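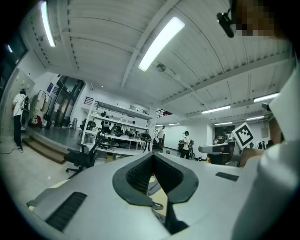

Threads > Art & Print > Small press notes

OK so the Zulu print fair is done and I have thoughts. Going to dump them all in one go before I forget.

We had half a table. HALF. Shared with the Plata people, who do those folded poetry sheets, and they were lovely about our stack creeping over the line all afternoon.

Brought 50 copies of the new zine, took 10 home. For us that's huge! Last August we sold two and one of those was to my aunt.

Price was $2. Several people told me to charge more and I get it, but I like that a kid can buy one with bus money and still have enough left to get home.

Best thing I bought: a risograph booklet of bus shelters from a press called Bovico. Orange and blue, slightly off register on every page. I keep picking it up.

Went to the talk upstairs on artist-run record labels. Good stories about hand-stamped sleeves, then it got stuck on whether cassettes are coming back and stayed there for the whole Q&A.

The thing I did want to hear more on was distribution. Who carries this stuff once the fair's over? Our one shop stopped taking zines in spring and I haven't found another.

Somebody from Valar (the gallery over the tire place) said they might put up a shelf. No commission, you just restock it yourself. I said yes before she'd finished the sentence.

Oh and the stapler died halfway through the night before. Ended up sewing the last batch with button thread - took forever, and of course those went first.

So now I'm wondering about sewing all of them next time. My friends who got roped into folding have already said no. We'll see.

Next issue is about band posters. If you've got a box of old ones under the bed, please scan them and send them over, 600 dpi if your scanner goes that high. Photocopies are fine too, I like the gray ones.

Also if you picked up a copy with page 6 upside down, sorry, come find me and I'll swap it - or keep it, a few people asked for those on purpose.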